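Cleaning Morning in Cudlow: The Gallery

Fri 19 April

We do love a good table wipe! Our spring clean in the Cudlow workroom got going properly this week. The long shelves are finished (all nearly 900 jars and tins of them, thank you Lino Fiore for the labels), the windows are next, and in between there's the big pale table, which gets more use than everything else in the room put together.

It's a lovely surface to work on, bright and flat with loads of elbow room, but it does show every speck. So: purple cloth, a cup, and a few marks that still want a good rub.

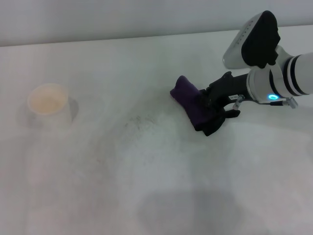

Purple cloth and pale cup at the big table.
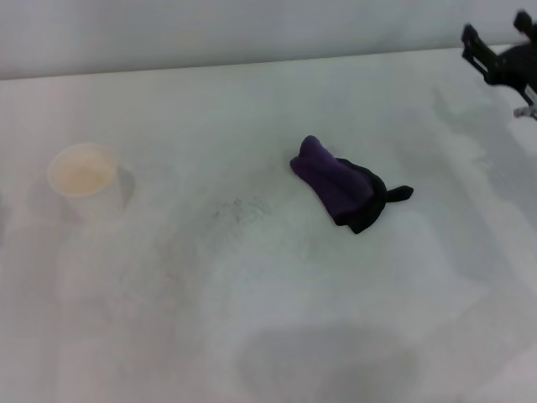

For anyone wanting to have a go at home, we've settled on a drop of washing-up liquid in warm water, 200 ml or so at a time, and a cloth folded over twice so you can keep turning to a clean side. Go in small circles on the stubborn spots and don't scrub! Dark cloths are brilliant because they never look grubby, although do wash a new one on its own first. I learnt that with a tea towel from Gurville that turned two of my shirts lilac.

The Stilton room gets the same treatment in August, chairs and all. Bring an old cloth if you've got one spare, and I'll bring the biscuits.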